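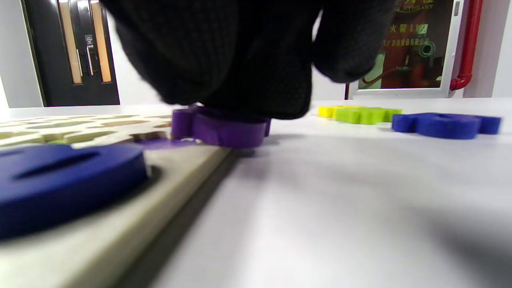
**Jinport Parks & Rec, Toy Library team (staff diary, back room)**

17th May

What a day! I got in early because the Ekwueme branch was sending over its spring returns, and of course the van turned up before I'd even found my coffee mug. Ten crates. I'd been promised "a few." Anyway, I stacked them along the hallway and spent the morning hopping over them like a goat.

The big news is that the new shelf labels finally came (I ordered them in March!) and they are SO much nicer than the old ones. Bigger type, rounded corners, and the glue doesn't peel off in your hand. I did the whole baby section before lunch and then had to go back and redo one shelf, as I'd put the rattles where the bath toys go. Oh well.

Lunch was leftover rice on the back steps. Sunny, a bit windy, and the geese were out by the pond again giving everyone the evil eye.

Puzzles are still the slow part. I love the chunky foam ones, they're so easy on little hands, but the catalog wants a number for every single set and we're up to 825 now. The old Imo software froze twice while I was typing and ate one of my entries. I said a word that doesn't belong in a toy library.

On the bright side, a little kid came in at three to return the Arik train set and told me very seriously that the bridge was "the best part but also the worst part." I asked why and got a shrug! Then off home with a xylophone (sorry, parents).

Still to do: nearly half the crates, the late notices, and that squeaky cart wheel. I've got oil in the car, if I remember to bring it in on Monday. Feet up now, pizza's on the way.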